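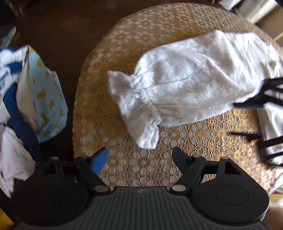

I've been building hand-held grippers since December, and I have an opinion now: anybody making one at home should quit testing it on blocks. Blocks flatter you. They're stiff, they've got corners, and they sit there and wait.

Cloth is a whole other animal. Gauze gives way before you've even got hold of it, and then it folds somewhere you didn't plan on. Tharun Devadiga, who has the bench next to mine at the Clondstead shop, spent 29 evenings on a linkage that could grab a wooden cube all day long. I gave him a dish towel. He didn't speak to me for a bit (we're fine now!).

My complaint is really with the plans people pass around. The Leckie plans, which I started from and still like a lot, go on for 10 pages about finger geometry and give two lines to what you might want to pick up. So everybody prints the fingers, squeezes a block, posts the clip and moves on to motors.
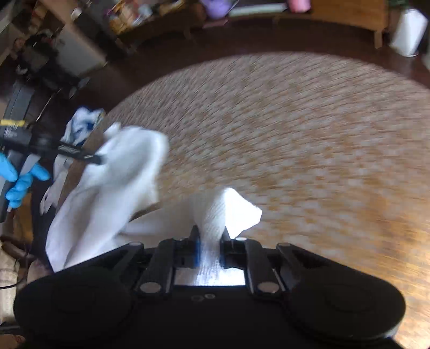
And motors are where the money goes. I'd hold off. Working the thing by hand teaches you so much – how wide you open, how late you close, how often you catch one layer when you wanted two. Kenna Farquharson disagrees with me on this and says you can learn all that from the servo current. Maybe she can. I went through 3 sets of fingertips before I understood that mine were too hard, and I got there by feel.

So use your laundry. Use the stuff with holes in it and the stuff that's gone limp from washing. If your gripper drops it, you've got something to work on this week, and it didn't cost you a thing. My next set of tips is going to be softer at the very end, and I'm trying them on socks first.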